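Halima Jibrin starts every Saturday at Sedard the same way, with the robot arm powered down and a cloth in her hand. She wipes dust out of the finger joints, checks each screw on the gripper and writes the cycle count in a paper log. The last entry read 3,061.

The gripper needs more care than the arm. Its fingertips wear unevenly, and a worn tip lets a smooth object turn as it closes. Jibrin swaps them as a pair, even when one still looks fine. The job takes 14 minutes if the old screws come out clean – in August, two of them did not.

After a swap, nothing moves until the new tips have been measured and the numbers entered in the simulator. Adebayo Obi runs the grasp there first, usually on a mug, and watches the gap between the fingers from the wrist view. He wants 62 clean runs before he signs the sheet.

"If the model has the old finger length, the real arm will push into the table," Obi says. It happened once, and the repair took four days.

The spare tips are kept in a drawer under the controller, labeled by date.
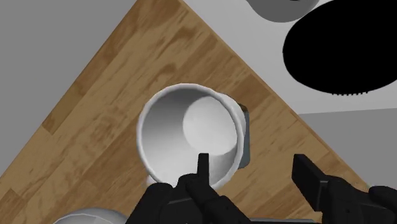 Wrist view in the simulator, with the gripper fingers close to a white mug.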